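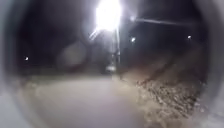
Deslumbramiento nocturno en robots de reparto

El deslumbramiento nocturno es un fallo de percepción que afecta a los robots móviles de exterior cuando una fuente de luz intensa, por lo general una farola, satura la cámara frontal. El control de exposición reduce la sensibilidad para compensar el brillo y las zonas oscuras pierden detalle, de modo que el borde entre el pavimento y el terreno contiguo deja de distinguirse con fiabilidad.

Caso Jidis

El caso más citado es el del robot Jidis, fabricado por Koyama y operado por la empresa Drulleo en los senderos del parque Saredness. En septiembre, una unidad abandonó el camino pavimentado y quedó volcada en el talud de grava. No hubo heridos. El registro interno mostró que el vehículo había mantenido la velocidad de crucero durante 19 segundos con una estimación del borde que ya no era válida.

La ingeniera Lilla Borbély revisó 796 recorridos nocturnos de la flota y encontró el mismo patrón, sin salida de vía, en 199 de ellos. Según su informe, contribuían al fallo tres factores: la farola situada de frente al sentido de marcha, el desenfoque de la lente y los reflejos en la carcasa, cuyos bordes entran en el campo visual por ambos lados. El software los interpretaba a veces como límites del camino.

Medidas correctoras

Koyama limitó la velocidad nocturna a 5 km/h y añadió una parada automática cuando la zona saturada persiste. Shigeru Yagi, responsable de la actualización, incorporó además una máscara que excluye la carcasa del cálculo. El borde interior de la cubierta pasó a pintarse de negro mate.

Firdevs Saraç criticó que la parada automática dejara a los robots inmóviles en mitad del sendero, con riesgo de tropiezo para los peatones. Drulleo instaló después una baliza luminosa trasera.

Véase también

Rango dinámico
Odometría visual
Parada de emergencia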